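Vulley suspends tabletop trials after arm keeps moving past stop command

Plollby test site, February

Vulley has suspended powered work with its full-size humanoid at the Homgate test apartment in Plollby after the robot's right arm continued to move when a stop had been commanded. No one was hurt. The robot's hand came down on the tabletop and stayed pressed against it for nine seconds before the operator cut power at the wall.

The company reported the event to Homgate, which owns the test apartment and sets the safety rules for firms working in it. Homgate has classed it as a loss of control without injury, the second-lowest of its categories. The other tenants of the building were notified the same afternoon.

According to a short incident report signed by Stuart Dawber, Homgate's site safety lead, the robot was partway through a sorting run, in which it picks small household items off a table and places them in one of two baskets. The operator, Bo-ram Han, saw the wrist dip below its planned path and pressed the soft stop on her handset. The handset showed the stop as accepted. The left arm froze as expected. The right arm slowed, paused, and then resumed its downward motion at reduced speed.

Han pressed the soft stop again, with no change, and then pulled the mains plug. The joint brakes closed as power fell, leaving the fingers on the table. The hand was freed by releasing the wrist brake by hand. Damage was limited to a bent finger link and a shallow mark in the tabletop.

Ye-ji Bang, who runs the controls group at Vulley, said the cause was found in the logs the following morning. The wrist encoder on the right arm had been dropping out for short periods, none of them long enough to trip the fault limit. During each dropout the arm controller, a board called Tak, filled the gap with its last good estimate. The estimate was allowed to stand for too long.

"The stop did arrive," Bang said. "Tak received it and went into hold. Hold means keep the joint where you believe it is. The controller believed the wrist was five centimeters higher than it was, and when the real reading came back it treated the difference as an error to be worked off. It worked it off in the wrong direction, because the sign of the correction term was flipped in hold mode."

The sign error had been in the firmware since an update last fall. It had no effect as long as the encoder signal was clean, and the bench rig used to check each release has shorter wiring than the robot and does not show dropouts. Vulley's release test covered a stop during motion and a lost encoder during motion. It did not cover the two together.

The dropouts themselves were traced to a worn contact in the right wrist wiring. Si-eun Cheon, a technician on the robot, was able to reproduce them on the bench by bending the cable through its normal range while watching the signal. The contact had been in service for 34 hours of powered arm time. Vulley's maintenance sheet calls for an inspection of the wrist wiring but gives no interval for it, and the last inspection on record was the one done at assembly.

Dawber's report is more concerned with the stop chain than with the encoder. Under Homgate's rules, a machine with arms of this reach must have a stop that removes drive power without passing through the motion software. The robot has one, a relay in the power cabinet, but the handset in use that day was wired only for the soft stop. The handset with the relay button was on charge. The run sheet had a line for checking the handset type, and it had been ticked.

"Either handset will start a run, and that is the part I want changed first," Dawber said. "If the hard stop is not in the loop, the robot should not enable."

Vulley has agreed to four measures before power is restored. The relay loop will be checked by the cabinet at every start, and the drives will stay off if no hard-stop handset is present. Tak will trip to brakes, without trying to hold position, when the encoder signal is lost after a stop. The release test will add signal dropouts of varying length in every mode, including hold. Wrist wiring will be inspected on a fixed interval, which has not been set yet -- Cheon's bench data is to be used for that.

The company has also reviewed its older logs for the same pattern. It found 2 earlier runs in which the arm shifted slightly after a stop, both small enough to have been put down to settling. Neither was reported at the time.

Homgate has asked that the floor area on the operator's side of the table be marked, so that staff placing items between picks stay outside arm reach while the drives are enabled. The incident report notes that the operator was outside reach when the arm came down. A colleague, Seung-woo Cheon, had reset the items on the table a short time before and had stepped back to the doorway.
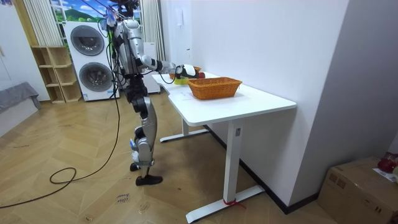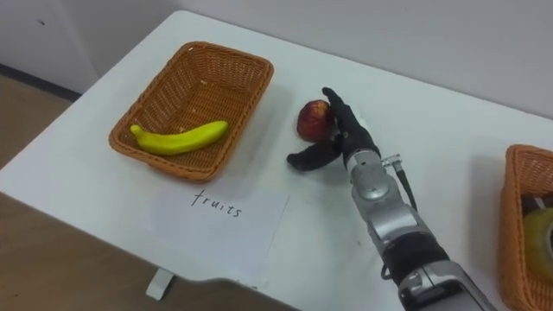
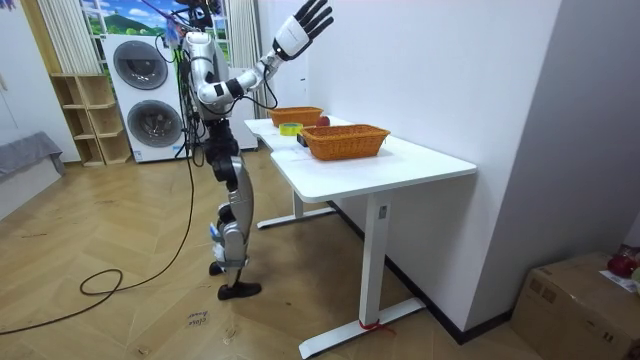
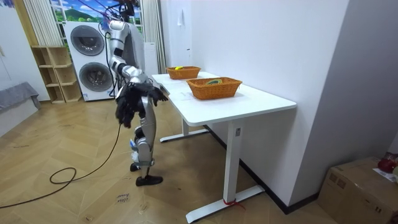

The sorting task at the Plollby test apartment.

Corrected firmware has been running on the bench arm, with the worn cable left in place as a signal source, and has gone to brakes on each dropout injected after a stop. Bang said the fix itself was a one-line change. Most of the time has gone into the timing of the brake release, as the first version let the forearm sag a little when the drives came back on.

The same Tak board is fitted to Vulley's wheeled single-arm unit, which is in use at other sites. Those units have a different wrist and have shown no encoder dropouts, but they carry the same hold-mode code. Vulley has told users to stop those machines with the hard stop only until the update is installed. The update will be sent out once Homgate has signed off on the bench results.

Dawber is to witness a repeat of the original run at reduced arm speed, with the relay handset in the loop and a deliberate encoder fault injected during a reach. If the brakes close within the limit in Homgate's rules, sorting trials can resume on a one-operator, one-observer basis. The observer will hold a second hard-stop button, a requirement that will stay in place until the wiring interval is settled.

Vulley said it will publish the revised release test along with the firmware notes. The bent finger link has been replaced, and the right wrist cable has been changed on both arms of the spare torso as well.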